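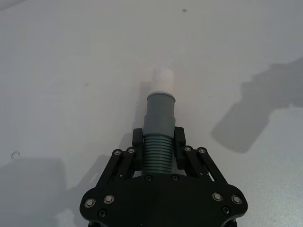 Who decides how much money a small school gets for its support staff?

Mostly the local council, working from a formula that counts pupils first and asks about their needs a good way further down the list.

That was the first thing our group learned, and I think all of us were a bit surprised by how much of the rest of the project grew out of it. Our task for the Local Government module was to pick one decision made by an elected body near us and follow it from start to finish. We chose the Stornthorpe council's decision in January to change the way it pays for teaching assistants in its primary schools, partly as two of us went to school there and partly, I'll admit, as the meeting papers were easy to get hold of.

Background

Stornthorpe has 19 primary schools. Until this year each of them received a fixed sum for support staff, whatever its size, and then a further amount for each pupil. The fixed sum was a great comfort to the small village schools, which could count on having at least one assistant even in a year when very few children joined. The new plan does away with the fixed sum and puts everything into the amount per pupil. A school that loses out by more than 3000 pounds can ask for help for one year, but after that it is on its own.

Councillors in favour said that the old way was unfair on the bigger schools in town, where classes of 30 are quite normal and an assistant may be shared between two or even three of them. We went into the project expecting to disagree with this, and came out feeling that they had a fair point, even if we would have gone about it differently.

What we did

We read the minutes of 5 council meetings and the report by Kanagaratnam, the firm of advisers the council hired to look at its school spending. We also sent a short set of questions to all the schools. The replies came in slowly (the autumn term is a dreadful time to ask a head teacher for anything, and we should have thought of that), but those who did write back were very generous, and one sent us four pages! We sat in the public seats for the education meeting too, which was a lovely experience and a rather long one. The item on school buses came before ours and took up most of the evening.

For keeping our notes together we used Vasel, which the library offers free to students. It was fine for sharing documents but not much good for the tables, so those were done by hand in the end and typed up afterwards.

What we found

The minutes show that the change was talked about far less than we had imagined. Most of the discussion was about the wording of the letter to parents. Only at the third meeting did anybody ask what would happen to a school with mixed-age classes, where one teacher may have children of five and children of seven in the same room, and the answer was put off until the following meeting, where it seems to have been forgotten.

The small schools told us they were worried chiefly about the afternoons. In the mornings they can usually manage with parents who come in to hear reading. After lunch there is often only the one assistant, and if she is with a child who needs her the rest of the class has to wait.

The larger schools were pleased, though a little careful in how they said so. One of them hopes to bring back its lunchtime club. Another plans to keep its place in the Ukero reading scheme, which it had expected to give up – the books are free but somebody has to be paid to run the sessions.

Where we would like to take it

We would have liked to speak to parents as well, but our permission form only covered staff, and by the time we noticed it was too late to change it. If another group takes this on next year, we would gladly hand over our questions and the tables. The one-year help will have run out by then, and the small schools will have set their first budgets without it.

Handed in 2018-10-18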